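Progress note to the Cunolora small grants panel
From Araceli Quintero, Betura workshop
26 March 2022

Hello Myrtle, and thanks for the nudge! We're a bit further on than I'd feared when we spoke, so I'll keep this short and you can ring me if anything looks odd.

We now have both sets of fingers on the cutlery job. The Salis pair (stiff, flat, cheap) went on first and did 600 tries at picking a piece off the table and putting it in the tray. Nivaldo then swapped them for the softer Cárdenas pair and we've done 1433 with those, mostly because they behaved and we didn't want to stop. Forks are fine with either. Teaspoons are the nuisance - the handles are so thin that the Salis fingers kept pinching wood and air. The softer ones are kinder to them but they do wear, and we're already on our second set of pads.

The other question was the cameras. Noemí wanted one at the wrist as well as the one up top, and I grumbled about the extra cable, but she was right. The top view is good for seeing what's already in the tray, and hopeless for judging the last little bit before a grip. The wrist view has its own trouble, mind you. It blurs when the arm hurries, and shiny spoons throw the light straight back at it.

Money: we've spent over 40 per cent of the parts budget. I'd like to move what's left of the travel line into a dimmer lamp and spare pads, if the panel doesn't object. Teodoro has the quotes.

Next up is knives, then a full place setting by July. 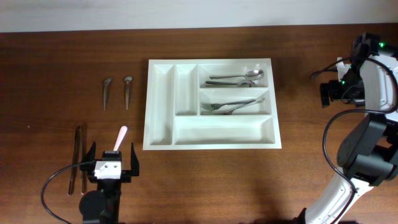
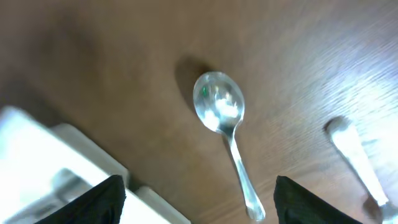
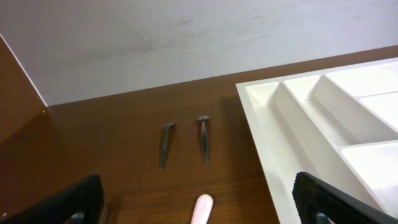
Cutlery sorting at Betura: the top camera first, then two views from the wrist.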